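Tustdale Kraft Paper Roll, 65 gsm

Plain brown kraft paper on a cardboard core, for covering benches, wrapping parcels and lining drawers. Each roll is 200 m long and weighs 65 grams per square metre. The paper is uncoated on both sides and takes pencil, marker pen and most water-based glues.

To cover a table, cut the sheet a little over length, pull it flat and tape the edges underneath. Low-tack masking tape holds well and can be used on top for marking out.

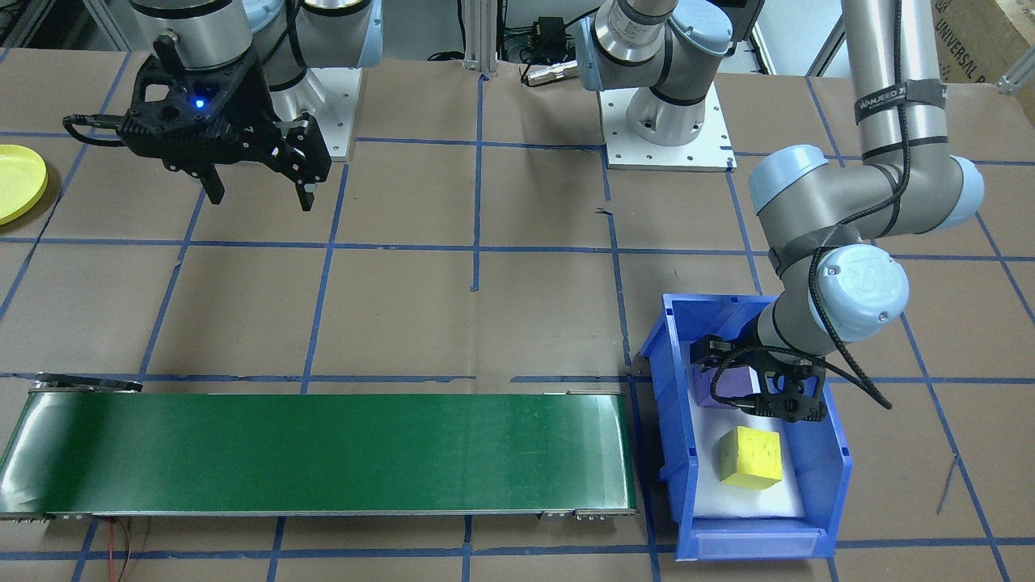

Brown kraft paper on a tabletop, marked out in squares with blue masking tape.

Not suitable for direct contact with greasy food. Store rolls upright in a dry place – damp paper will cockle.

Order code: 481
Pack size: 5 rolls
Core: cardboard, recyclable
Also available: Hurkach wall-mounted cutter, sold separately

Orders placed by noon on Friday leave the warehouse the same day.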